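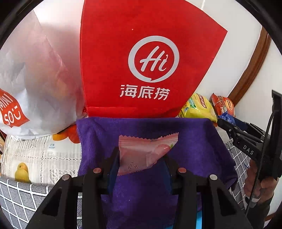 Marthinus Coetzee wants us to stop calling them rules. A rule has somebody checking it, he wrote in the margin of our first draft, and what we had was a list of wishes with numbers on it. Fair. So this version of the report says "practice" where we couldn't check and "rule" where we could. There are fewer rules now.

Final report, group 4, handheld gripper demonstrations
Section 1 is short, sorry, most of it was in the proposal.

1. What we were supposed to do

Write a code of practice for collecting pick and place demonstrations with two handheld grippers, soft household stuff, then collect under it and report where the code broke. The collecting was not supposed to be the hard part. We took the Pritby lab sheet as a starting point (one page, mostly about charging and cables) and the Engelbrecht checklist from last year's group, which is long and was written for a fixed arm. Neither one says anything about two people's hands, or one person's two hands, or what counts as a mistake.

Total episodes recorded: 2567. Kept after review: 924. That ratio is bad and most of this report is about why.

2. The code, version 3

Rules (checked by script or by a second person, episode thrown out if broken)

R1. Both grippers fully open at start. Hold still until the tone.
R2. One object per episode. If a second object moves more than its own width, mark it and stop.
R3. No bare fingers on the object. Ever. Not to nudge it, not to straighten it.
R4. Max length 25 seconds. Longer gets cut by the script, no exceptions.
R5. Operator does not review own episodes.
R6. No faces, no mail, no screens with anything personal on them. Whole episode deleted, not blurred.

Practice (we ask for it, can't really check it)

P1. Approach at a normal speed. Not demo speed.
P2. If you miss the grasp, try again like you would at home. Don't reset and pretend.
P3. Change the clutter between batches. Move the bags, turn them, put something new behind.
P4. Stop when your wrist hurts.
P5. Keep the idle gripper parked off to the side and don't swing it through the space where the other one is working.

3. Where it broke

R3 was the big one. Small wrapped candy on a towel is light and it slides, the wrapper edge catches the fuzz, and people just reach in. They don't notice they did it. Rusia reviewed one whole batch and found it in nearly every operator's episodes including hers (she didn't review those, see R5, she spotted it later when we were making the plots). We think the start tone makes it worse. People fix the object right after the tone when they should of fixed it before. In v3 there is a 90 second setup window with no recording at all, touch whatever you want, then hands on handles.

R2 was written badly. "Moves" compared to what? A towel moves everything on it. In v1 any motion counted and we were throwing out perfectly good grasps where the cloth dragged a bit. The own-width wording is a compromise and Nondo still doesn't like it. His point is that for a flat snack bag the width is huge so the rule is basically off. He's right. No fix yet.

R4 nobody broke on purpose but it pushed against P2. If you miss twice you're near the limit, so people started hurrying the third try or giving up and letting it time out. So the rule was quietly selecting for clean first grasps, and recoveries are the thing we wanted most. If we did it again I would raise the limit or take it out of the rules. Left it in since changing it halfway would make the batches not comparable.

R5 cost the most time and I would keep it. Before R5 we passed almost everything. After it, see the ratio.

R6 went fine. Two deletions, both mail.

P3 is the one I worry about. We wrote it, everybody agreed, then it got late and the same shopping bags stayed in the same corner for a whole evening. A policy trained on that could learn the bags. There is no check for this right now, we talked about hashing the background at the start of each batch and refusing to record if it's too close to the last one. Not built.

P4: one operator did a Sunday session of about three hours without a break and the last part is visibly worse, more drops, slower closing. So "stop when it hurts" is too late. Should be a timer. This one should probably have been a rule from the start, it's the only item on the list about the person.

4. Comparison with the starting documents

Kept from Pritby: cable goes down along the arm and away from the workspace, charge to full before each session, wipe the finger pads between food items.
Kept from Engelbrecht: the start pose, the second reviewer idea (theirs was optional).
Dropped: emergency stop drill, fencing distance, speed limits. They're for a powered arm and don't apply when the arm is your own. We did keep a page on pinch points becuase the fingers do close hard enough to notice.

5. Limits

Few operators, all right handed. All tabletop or cushion height. Review agreement between two reviewers was only measured on the first batch, which was before the R2 rewording, so don't quote it for v3.

6. For next group

Write the review sheet before the rules. We did it the other way around and half the rules had no box to tick.
Numbers on rules should never be reused. R4 in v1 is a different R4. This caused a real mess in the log, batches 6 to 9, see the readme.
Marthinus has the spare cable.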